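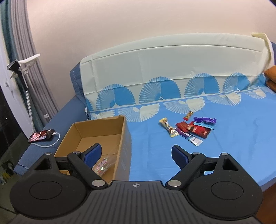

According to Yabsira Tekleab, a lost property office should be judged by how quickly it can say no, as most people who call one want to know whether to keep looking or go out and buy a replacement.

Lost property

Lost property is a general term for personal belongings that have been left behind by mistake in a public or shared place and are being held for their owner. In the United States the usual name is lost and found. The term covers both the objects and the department, desk, shelf or box where they are kept. Lost property is handled by transit systems, airports, schools, hotels, theaters, libraries, hospitals, stores and police departments.

Lost, mislaid and abandoned property

Many legal systems that grew out of English common law draw a line between three kinds of found object. Lost property has left the owner's possession by accident, such as a ring that slips off a finger. Mislaid property was put down on purpose and then forgotten, such as an umbrella leaned against a counter. Abandoned property has been given up by an owner who does not mean to come back for it.

The difference can decide who gets to hold the object. Under the traditional rule, a finder of lost property has a better claim than anyone except the true owner. Mislaid property goes to the owner of the premises, on the theory that the person who left it may remember where it is and return. Abandoned property can usually be kept by whoever takes possession of it. Many places have replaced these rules, in whole or in part, with statutes that require finders to hand certain items to the police or another authority, and that set a waiting period before ownership can pass.

Keeping a found object without making a reasonable effort to locate the owner can be treated as theft in many jurisdictions. The children's saying "finders keepers" has no legal force.

Intake

When an item is handed in, the person at the desk normally records the place, the date and a short description. A tag with the same reference is tied or taped to the item. Offices differ in how much they write down. A short entry such as "black umbrella" is quick to make but matches a large share of claims, so some offices ask staff to add a detail about the handle, lining or wear.

Items are then sorted by how they need to be stored. Common groups are:

- clothing, hats and gloves
- bags and luggage
- keys
- phones and other electronics
- wallets, cards and identity papers
- glasses and medical items
- food and anything else that spoils

Food is generally thrown out the same day. Identity papers and bank cards are often kept apart from other items and may be sent back to the body that issued them. Cash and jewelry are usually put in a safe, with two people signing the entry.

Bags are a special case. Staff may open them to look for a name or phone number, and most written policies require a second person to be present. Phones are left switched on in some offices so that the owner can ring them, while others turn them off on arrival to save the battery.

Claims

A person claiming an item is asked to describe it before seeing it. For ordinary things a color, size and place of loss may be enough. For valuable items the desk may ask for a receipt, a serial number or a photograph, and for a phone the claimant may be asked to unlock it. Some offices charge a fee to cover storage. Others return everything free of charge and will mail items if the owner pays the postage.

Online claim forms have replaced part of the telephone and counter work. They allow a claimant to enter a description at any hour, but matching still depends on the wording chosen by two people who have never spoken. A jacket recorded as green by the desk and as gray by its owner may sit unclaimed for the full holding period. Gemechu Abdella has argued for fixed lists of colors and object types on both sides of the system. Nuria Ejigu takes the opposite view and holds that free text catches odd details, such as a repair or a sticker, which a list would drop.

Holding periods and disposal

Holding periods vary widely. Small businesses may keep items for a few weeks, while public bodies are often bound by a period set in law. After that time the items may be offered to the finder, sold at auction, given to charity, recycled or destroyed. Electronics that can store personal data are usually wiped or destroyed before they leave the building.

Auctions of unclaimed goods are a long-standing practice. Luggage may be sold closed, with the buyer bidding on the case and whatever it holds, although many sellers now empty and sort bags first.

The Comcombe office

The town of Comcombe runs a shared office that takes in items from its buses, swimming pool, library and covered market. Under the rules in force from 01/04/2025, general items are held for 54 days and keys for 100 days. Items valued at more than 40 dollars are entered in a separate register and can be released only on proof of identity. Before the change each service kept its own box and set its own period, and a person who had taken a bus to the pool and stopped at the library had to ask at three counters.

The office occupies a former ticket room on Jorkenach Street and has 29 numbered shelves. Its register was set up by Chaltu Endale, who also wrote the guide used by counter staff. Unclaimed clothing goes to the Tefera thrift store. Umbrellas are lent out at the bus station and need not be returned.

The busiest month is August, when the outdoor pool is open and towels, goggles and single sandals make up most of the intake. Towels are washed before they are shelved. Mahmoud Kabbaj proposed in a letter to the town council that sandals be kept for only a week. The proposal was not adopted.

In schools

School lost and found collections consist mainly of clothing, lunch containers and water bottles. Labels with the child's name are the most common way of getting items back to their owners, though a label may be out of date when clothes are passed between families. Many schools lay everything out on tables at the end of a term so that parents can look through it, and donate what is left.

See also

Bailment
Finders keepers
Left luggage
Treasure trove
Unclaimed baggage

Jotine Reference > Society > Property > Lost property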